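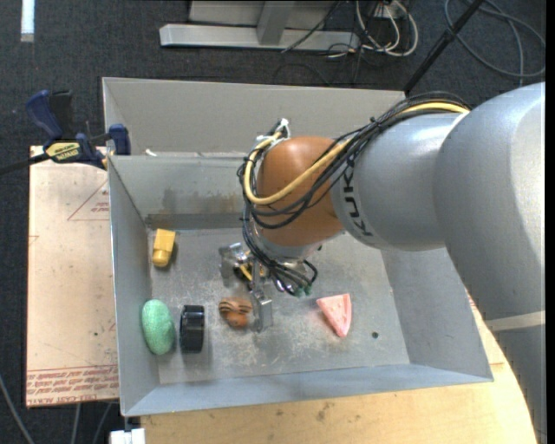
Gonano, 2020-02-17
By Auður Hallgrímsson

Can a rule for changing rules be used to change itself? I have been putting off a post on this for most of the winter. The question usually gets treated as a puzzle, something to bring up in the last week of a seminar when the reading is done. I think it has a plain answer in most legal systems, and that the plain answer creates a second question, about supermajorities, that gets much less attention than it should.

Take the town charter of Gonano, which I know well from having taught it. Section 14 says that any section of the charter may be amended by a vote of 60 percent of those voting, on a petition carrying 200 signatures. It doesn't say whether "any section" includes section 14. It doesn't exclude it either. Suppose a petition is filed to replace 60 percent with a simple majority, and suppose it gets 63 percent of the vote. Is the new rule valid?

Most people say yes at once. The argument against goes like this. The new rule gets its force from the old one. But the new rule contradicts the old one, as the two give different conditions for a valid amendment. A conclusion that contradicts a premise can't be validly drawn from that premise. So the new section 14 can't have been created by the old section 14, and if people follow it, that is a fact about what people do and has nothing to do with law.

Pak-hei Yen defended a version of this argument in a talk I attended in November, and his version is careful. He doesn't claim that the change can't happen. He claims that when it happens, there is a break, and that lawyers cover the break by pretending the old rule authorized it. What was really going on, in his view, was that the town accepted a new basic rule, and the vote was evidence of the acceptance.

I think the argument fails, for a reason that is simple to state. It treats the old section 14 as a premise that has to stay true the whole time. Legal rules are indexed to times. The old section says: until changed, amendments need 60 percent. The new section says: from now on, amendments need more than half. These don't contradict each other any more than "the store closes at five" contradicts "starting next month the store closes at six." Once the time index is written in, the inference goes through. The old rule confers a power, the power is used, and one result of its use is that the power is now held on other terms.

Yen's reply, which he gave to a question from the floor and not to me, was that the time index smuggles in what has to be proved. Where does "until changed" come from? It isn't in the text. If we read it in, we have already decided that the rule permits its own replacement.

He is right that it isn't in the text. I don't think that helps him. It isn't in the text of any other section either. The section setting the pay of the town clerk doesn't say "until changed," and we all take it to be open to change, on the strength of section 14. The words "any section" do this work for the whole charter. To hold that they do it for every section but one requires a reason, and the only reason on offer is the alleged contradiction, which was supposed to be the conclusion.

So much for the first question. I have left out the variant in which a rule declares itself unamendable, which is a different case. There the text does supply the exclusion, and what remains is whether anyone had the standing to put it there.

The second question interests me more. Grant that section 14 can be amended under section 14. By what majority should it be open to amendment? Under the charter as written, 60 percent of voters can lower the threshold to a bare majority, and 60 percent can raise it to 90. These look like mirror images and they aren't.

Consider the raising first. Suppose 60 percent vote to require 90 percent for all later amendments. They have bound a later 89 percent. The group that did the binding was smaller than the group that is bound. Jovita Valdovinos has a long paper on this in Zosenance, and she proposes what she calls a matching condition: a threshold may be raised to some level only by a vote that itself reaches that level. To require 90 percent, get 90 percent. Her argument is that a group should not be able to give its decision more protection than the decision could have earned.

I was convinced by this when I first read it and am less convinced now. The matching condition has a plain appeal, but it assumes that the size of a majority is a measure of something, a kind of weight of authority that can be carried forward and compared with the weight of a later vote. I don't see what that is. A 60 percent threshold can be defended in at least two ways. One says that a large majority is more likely to be right, or at least less likely to be hasty. The other says that the people who are outvoted need some protection, and that a high threshold gives it to them by making change harder. The first defense supports the matching condition, more or less. The second doesn't. If the aim is to protect those who would lose from later changes, then it hardly matters how many people voted for the protection. A bare majority can do a minority a good turn.

Now the lowering. Suppose 60 percent vote to go down to a simple majority. The matching condition says nothing against this, and Valdovinos accepts that it doesn't. But on the protective defense, this is the dangerous direction. Those who relied on the 60 percent rule lose it by a vote of 60 percent, and after that can lose anything else by less. A person who cared about protection would want lowering to be harder than ordinary amendment, and raising perhaps to be easier. A person who cared about accuracy or haste would want the reverse, or wouldn't care.

It follows that the question "what majority should be needed to change the amendment rule" has no answer until we know what the amendment rule is for. I find this a mildly annoying result. It would be better to have a formal condition that could be applied to any charter without reading its history. But I have tried three or four such conditions on paper and each of them carries one of the two defenses inside it.

Some smaller points.

First, delay. Many charters require two votes with an interval between them. Under a rule of this kind with an interval of 4 years, much of the worry about haste goes away whatever the threshold is, and the accuracy defense of supermajorities gets weaker. The protective defense is untouched. If a charter has both a long delay and a high threshold, that is some evidence that its drafters were thinking of protection. It isn't strong evidence, as drafters copy from each other.

Second, turnout. "Of those voting" and "of those entitled to vote" are very different rules, and a good deal of the literature runs them together. The matching condition in particular needs to say which it means. Pao-chu Lui pointed this out to me after reading a draft, and she also noted that a rule stated in one form might be replaced by a rule stated in the other, in which case it isn't clear whether the threshold was raised or lowered. I don't have a reply. I suspect that no ordering of amendment rules from easy to hard will be complete, and that the matching condition applies only where an ordering exists.

Third, the petition requirement. Section 14 asks for 200 signatures before there is a vote at all. I have treated this as mere procedure. Jozefína Brabec thinks that is a mistake and that control over what gets voted on matters more than the count at the end. She may be right. A charter with a low threshold and an impossible petition rule is as fixed as one with a high threshold, and the matching condition wouldn't catch it.

I will take up the petition point in another post, once I have gone back through the older charters. References for the Valdovinos paper are on the reading page. The page number given there for her section on entrenchment was wrong and has been corrected.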